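Schwaiger to retire text-message login codes for Clilska accounts

FERNODTON, 29th December – Schwaiger will stop sending login codes by text message to users of its Clilska account service. Customers will need to sign in with a passkey or an authenticator app once the change reaches their organization.

The change applies to all 193 organizations that use Clilska for staff and member accounts. It will be made in two stages. Organizations with their own IT staff move first. Smaller groups, including clubs and local nonprofits, follow in the second stage and will get setup help from the company's support office in Wetemdale.

Text codes have been part of Clilska since the service opened. Schwaiger said they can be intercepted when a phone number is moved to another SIM card without the owner's permission, and they can be given away on a fake login page. Passkeys are tied to the real site and do not work on a copy of it.

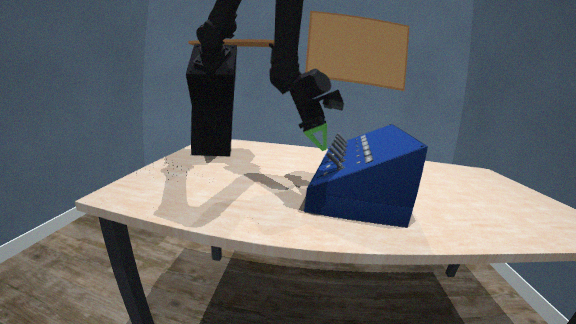
Image: Schwaiger

Users who already sign in with a passkey or an authenticator app do not have to do anything. Everyone else will see a notice after logging in, with a link to the setup page. The notice can be dismissed six times. After that, a new sign-in method must be added before the account opens.

Schwaiger will not ask for passwords or codes by email or phone during the change. Messages that do so should be deleted or forwarded to the organization's own administrator. The setup page can be reached from the Security tab inside any Clilska account, so there is no need to follow a link from an email.

Administrators will find a new report in their dashboard. It lists accounts that still depend on text codes, and it can be exported as a spreadsheet. Reminders can be sent from the same page – one at a time or to a whole group.

People without a smartphone can use a hardware security key or a printed sheet of nine backup codes. Each code works once. A new sheet can be printed at any time, and doing so cancels the old one.

The new sign-in methods have been available as an option since September. They are included in all Clilska plans at no extra charge. Hardware keys are not included and can be bought from any supplier, as long as they support the FIDO2 standard.

About Schwaiger
Schwaiger makes account and access software for small and mid-sized organizations. The company is based in Fernodton and has a support office in Wetemdale.

Media contact: Schwaiger Press Office, Fernodton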